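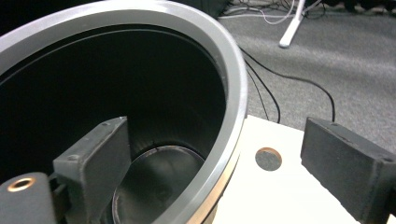 Black interior of the container, from above

Clanden valley in July, worth two nights?

vbhat_travels
Planning a loop from Trerusari down to the coast and thinking of two nights in Clanden. The town site says there are 29 marked trails and a terraced orchard area you can walk through. Is it enough for two days without a car? We like easy walks, nothing over 400 meters of climb.

norwell77
Two nights is fine. The orchard walk takes half a day if you stop at the river. Bus from Trerusari is the 163, last one back leaves at 5:40 pm.

Cikier_local
I would do one night. Most of those 29 trails are short links between farms and half have no signs. Population is around 1000 and there are two places to eat. One of them closes Thursday.

norwell77
The signs were redone last year, at least on the east side. We had no trouble with them.

Cikier_local
East side yes. West side no. I walked it in May and had to turn back twice.

mohandas_n
Stayed three nights with my parents and we didn't run out of things to do, but we are slow walkers. The viewpoint above Belhaj is the best part. You can see the coast from there if the haze stays off. In July go before 9, there is no shade on the last stretch.

vbhat_travels
Thanks. Is Belhaj reachable by the same bus?

mohandas_n
No, you change at the bridge. Ask the driver, the stop isn't marked. Mohandas Namboodiri here, by the way, I think we met on the ferry thread.

vbhat_travels
Yes, that was me, Vasanthi Bhat. Going with two nights then, and Belhaj on the first morning.

Cikier_local
Bring cash for the bus. And I still say one night.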